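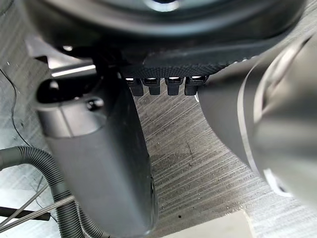

Crescencio Serrano
List moderator, Jalstead Seed Exchange

Re: [jalstead-seeds] Chávez beans, are they crossed?

Hello Anel, hello all,

I answer between your lines, as usual. Please excuse the length.

Anel Dlamini wrote:

> I grew the Chávez pole bean next to Grimell this summer, on the same fence.
> Now in the first dry pods I find beans which are brown with a white eye, as
> they should be, but one plant has given beans that are almost black. Did
> they cross? Should I throw away everything?

Please do not throw away anything. A cross made this summer would not show in the color of the beans you are shelling now. The seed coat belongs to the mother plant, so it has the mother's color, whatever pollen arrived at the flower. If your one plant gives black beans on all its branches, then the seed you planted was already different. It could be a cross from the year before, or a wrong bean in the packet. I packed those envelopes at my kitchen table, so the second explanation is very possible, and I am sorry if it is so.

What I would do is keep the beans of this plant in their own envelope and write on it "off-type from Chávez" and the month, September. Sow a few next year, away from the others. If the children of this plant are all black, I would believe in my wrong bean. If they come in several colors, it was a cross. With a small sowing you cannot be completely sure, but it is a good indication.

> How far apart should they be? One book says 3 feet, a website says 100 feet.
> This is a big difference for my garden!

Both can be correct, it depends on what you want to do with the seed. Common beans mostly pollinate themselves before the flower is open. For eating and for your own sowing, I have grown two kinds at the distance of one path and had very few surprises. For seed that goes to the exchange I ask members for more than this, or for a row of something tall and flowering in the middle. We have many bumblebees in Jalstead and they are strong enough to force the flowers. My neighbors with small gardens simply grow one pole bean per year and change it the next year. The seed keeps well for 4 years if it is dry, and often longer.

Runner beans are another matter. They need insects and they cross with each other very easily. But Chávez and Grimell are both common beans, so you can forget this for now.

> Also the pods on the north side are still green and the forecast is rain.
> Can I pick them?

If the pod is yellow and feels like soft leather, yes. Pull the whole plant and hang it upside down in the garage, with air on all sides. The beans will finish there. If the pod is really green and the beans inside are still growing, leave it and hope, or eat them as shelling beans. They are excellent with onion and a little vinegar.

Do not shell too early. I did this with Zuvlow two years ago because I wanted my jars back, and half of them molded. Now I do the hammer test: one bean on a stone, one hit. If it breaks into pieces, it is dry. If it becomes flat, wait two more weeks and try again. After this I put the jar in the freezer for 3 days against weevils, and I let it come to room temperature with the lid closed before I open it.

> Last thing, do you still want Grimell back for the exchange?

Yes, very much. We had only one person who returned it last year. If it grew at the same fence as the Chávez, please write this on the envelope, and I will put it in the list with a note. People can decide for themselves.

A question from my side to everybody: does anyone still have the older Zuvlow, the one with the short vine? The one I have now climbs over everything and I begin to think it is not the same bean. I can trade garlic for it.

With kind regards,
Crescencio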